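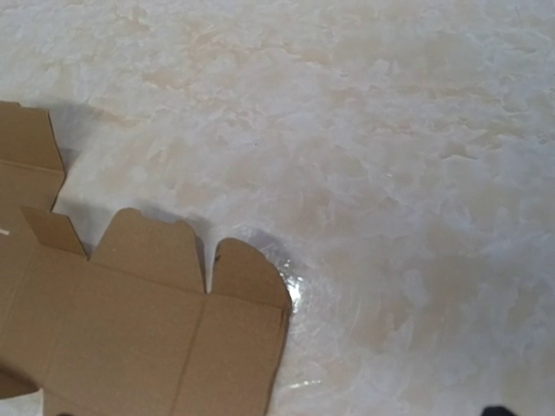 A Floduno box blank, flat on the bench before folding.

Floduno Die-Cut Mailers, pack of 40
Reviewed by Yetunde Usman for the Belten Robotics Club newsletter

Our students spent the spring teaching an arm to fold boxes for the Forkow packing challenge, so I have now formed opinions about cardboard. I did not have any in September and I was happy.

The Floduno is plain brown, with no printing, and it comes pre-creased. The creases are faint. A person finds them with a thumb and moves on. Our arm had to be told where every one was, and Bjartur Brøndum, who is sixteen and patient, did the telling. His fold script runs to 967 lines, 111 of them about a single tab.

Good points: the blanks are matte, so overhead lights don't bother the vision code, and the cuts are clean enough that the notches make decent landmarks. The board also forgives a lot. We got four or five tries out of most blanks before the corners gave up and went soft.

Less good: the flaps spring back. Fold one, turn to the next, and the first is on its way home. The students added a pause to hold each flap down, which helped and made a slow robot slower. I also wish the instructions said which way up the blank goes — we had a whole evening of beautifully executed inside-out boxes.

We tried the cheaper Olatunji blanks too. They fold easily and tear the same way.

Four stars. I've ordered 400 more, and they are living in my garage until May.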